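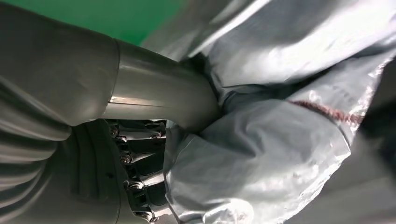
My project was about ribbed soft plastic worms, the kind you fish for bass, and whether the ribs do anything. I've been buying them since middle school and I always grabbed the ribbed ones over the smooth ones without having a reason. So for this class I decided to pour my own, both kinds, same color, same length, and fish them against each other. The first thing I had to decide was what a rib even looks like. Store worms mostly have thin sharp rings. I wanted something fatter and softer, more like the rounded creases bunched up low on the left in that gray covering on the robot's forearm, where one fold sort of rolls into the next. My thinking was that a fat fold would push more water, and also it would be way easier to get out of a mold in one piece!

Making the molds

I carved one master of each worm out of modeling clay and cast plaster around them. The smooth one came out fine on the first try. The ribbed one took five tries. The first two cracked, one had a bubble right in the head, and one I dropped on the garage floor. The fifth one is the one I used for everything, and it's still holding up except for a chip by the pour hole.

If I did it again I would seal the plaster twice. I did one coat and the worms came out kind of dull – the fish maybe don't care but I did.

Pouring

I used a bottle of Muvum plastisol from Butkienė Tackle, plus some green pumpkin coloring I already had. I heated it outside with a respirator on, a little at a time, stirring in between. It starts out milky, then gets thick and lumpy and looks ruined, and then it goes clear and pours like syrup. My first batch I got scared at the lumpy part and poured too early, and those worms tore if you looked at them wrong.

I ended up with 50 I was willing to fish, half of them ribbed and half smooth. The rejects went back in the pot and got melted down again.

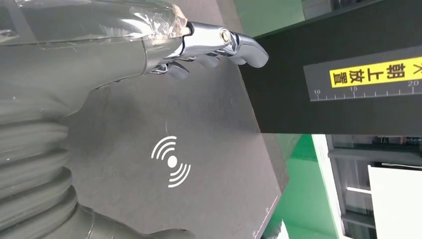 On the water

All the fishing was at Wondine Lake in May, from the bank, evenings only. I rigged both worms Texas style with the same weight and hook and switched after every cast, so neither one got the good light all to itself. I made 272 casts total and wrote down every bite, counting it as a bite only if I felt it or saw the line jump. (I tried one evening at Wasodau Reservoir too, but it was so windy I couldn't feel anything and I threw that data out.)

What I found

The ribbed worm got more bites, but not by much, and I wouldn't bet my grade on it. What I did notice is that the fish held on to it longer, so I had more time to set the hook. The ribbed ones also tore sooner, usually right behind the hook, in the low spot between two folds. I went through my ribbed pile a lot faster than the smooth one.

Things I would change

More casts, for sure, and a second person to tie on the worm without telling me which one it is. I knew every time, and I probably fished the ribbed one a little slower because I wanted it to win. I'd also like to try the folds only on the back half – the head could stay smooth so the hook has something solid to sit in. I already have the clay for it.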